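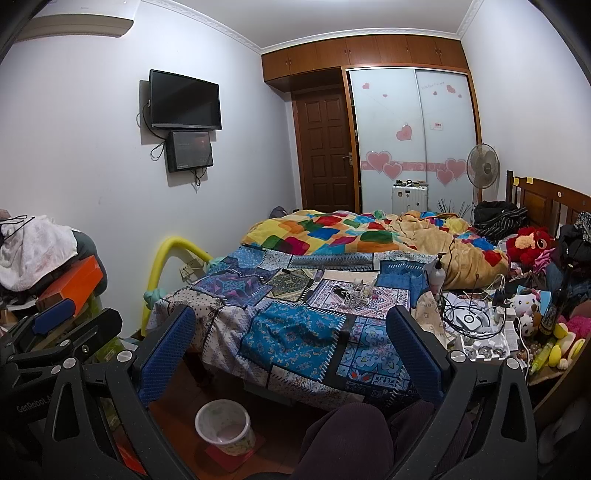
Une lectrice nous demande si l'on peut vraiment démarrer un levain chez soi avec de la farine et de l'eau, sans rien acheter d'autre. Oui, mille fois oui ! Et comme sa question revient sans cesse au fournil, nous avons rassemblé ici toutes celles qu'on nous pose pendant les ateliers de Flonmont.

Foire aux questions : le levain à la maison
Mise à jour le 17 mars 2025

Quelle farine choisir pour commencer ?
Une farine de seigle complète, si vous en trouvez. Elle fermente avec un entrain formidable et pardonne beaucoup de maladresses. Aux ateliers, nous utilisons celle du moulin Verbruggen, mais n'importe quelle farine complète bio de votre région conviendra. Vous pourrez passer au blé une fois le levain bien lancé.

Combien de temps faut-il avant le premier pain ?
Comptez une bonne semaine, parfois deux quand la cuisine est fraîche. Le deuxième ou le troisième jour, ça bulle souvent beaucoup, puis tout retombe et l'on croit avoir tué son levain. Continuez à le nourrir ! Ce sont les premières bactéries qui cèdent la place aux levures, et la vraie activité arrive ensuite.

Comment le nourrir ?
Gardez une cuillerée de levain, ajoutez le même poids de farine et le même poids d'eau, mélangez, couvrez sans fermer hermétiquement. Une fois par jour au début, puis deux fois quand il double de volume en 6 heures. Un élastique autour du bocal permet de suivre la montée, et c'est un petit plaisir quotidien (on y prend goût très vite).

Que faire du surplus ?
Des crêpes, des crackers, des gaufres ! Le surplus d'un levain déjà mûr se garde quelques jours au frais et donne un goût merveilleux à une pâte à crêpes salée. Pendant la toute première semaine, en revanche, mettez-le au compost, son équilibre n'est pas encore établi.

Mon levain sent le vernis à ongles. Est-il perdu ?
Pas du tout, il a faim. Nourrissez-le deux ou trois fois de suite avec un peu plus de farine que d'habitude et l'odeur partira. Un liquide gris en surface se mélange ou se jette, au choix. Par contre, des taches roses, orangées ou duveteuses veulent dire poubelle, bocal lavé à l'eau très chaude, et on recommence.

Peut-on partir en vacances ?
Bien sûr. Nourrissez-le, laissez-le une heure sur le plan de travail, puis au réfrigérateur. Le nôtre, baptisé Mitico, y a passé 19 jours en octobre et il est reparti au deuxième repas. Pour une absence plus longue, étalez-en une couche fine sur du papier cuisson, laissez sécher et conservez les paillettes dans une boîte.

Faut-il un pétrin ?
Non. Une pâte assez hydratée se travaille très bien avec des rabats, toutes les demi-heures, les mains mouillées. C'est même la meilleure façon d'apprendre à sentir la pâte se tendre. Si vous préparez de grosses fournées, un petit robot peut soulager les bras, à vitesse lente.

Pourquoi ma mie est-elle compacte ?
Le plus souvent, la pâte n'a pas assez levé. Oubliez la montre et regardez-la : gonflée, bombée sur les bords, tremblotante quand on secoue le saladier. Notre carnet Wivgate, remis à chaque atelier, contient une page pour noter la température de la cuisine à chaque essai. Au bout de quelques pains, on y voit beaucoup plus clair.

Combien de temps se garde le pain ?
Quatre ou cinq jours dans un torchon, la tranche posée contre la planche. Il est souvent meilleur le lendemain ! Tranché, il se congèle à merveille et passe directement au grille-pain.

Peut-on venir chercher un peu de levain au fournil ?
Avec joie. Apportez un bocal propre, prévenez-nous la veille, et nous le remplirons gratuitement pendant les heures d'ouverture.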